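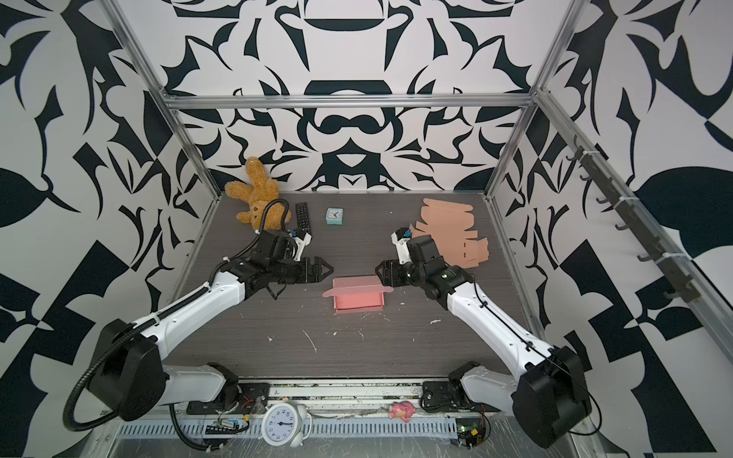

I'd been selling carrots to accountants for five years when Dellden asked me to come in and pitch. Well, selling the idea of carrots. I'm a dietitian, and what I sell is a set of lunchtime talks, a cooking session if there's a kitchen, and me in a side room for anyone who wants a private word about their cholesterol.

The email said I'd have 42 minutes. Who gives anybody 42 minutes? I practised in the car park with my phone propped on the steering wheel and came out at just under an hour, so I cut the bit about fibre, which hurt, and then I cut the bit about me.

Chenxi Luo met me at reception. She was head of people, she had a cold, and she'd already had two proposals that morning, one from Sernano (they do the meditation pods) and one from a man who wanted to put a climbing wall in the stairwell.

"Please tell me you haven't got a wall," she said.

"I've got a handout," I said.

"Oh, lovely."

There were eight of them round the table and a plate of pastries in the middle. I've done enough of these to know what happens next. Everyone looks at the pastries, then at me, then pushes the plate a bit further off as if somebody else had ordered it. So I took one. An apricot one, very good, flaky all down my jacket. I hadn't planned to, I'd just missed breakfast – and I talked through most of it.

I told them about the warehouse in Devadham where the night shift were living on crisps, and how all we'd done in the first month was get the canteen to leave soup on until 2. No posters! Nobody had to weigh themselves. The finance director, a big quiet chap called Peñalver, put his pen down at that.

"How much was the soup?" he said.

I knew how much the soup was. I knew it to the penny, I had it on page five, and I'd been waiting my whole working life for someone to ask me. I found the page and slid it across and he read it properly, with his finger under the lines, while everybody else had a go at the pastries after all.

"We've got nights here," he said. "My brother's on nights."

Then he wanted to know what kind of soup, and whether it had to be lentil, and Chenxi blew her nose and said could we perhaps get to the contract. I'd forgotten to bring the contract. I'd brought 42 handouts and a laminated picture of a plate.

"Email it," she said. "Today, though, please. Before the stairwell man rings back."

I sat in the car and typed it up on my phone with one thumb, jacket covered in crumbs. I put the fibre talk back in while I was at it.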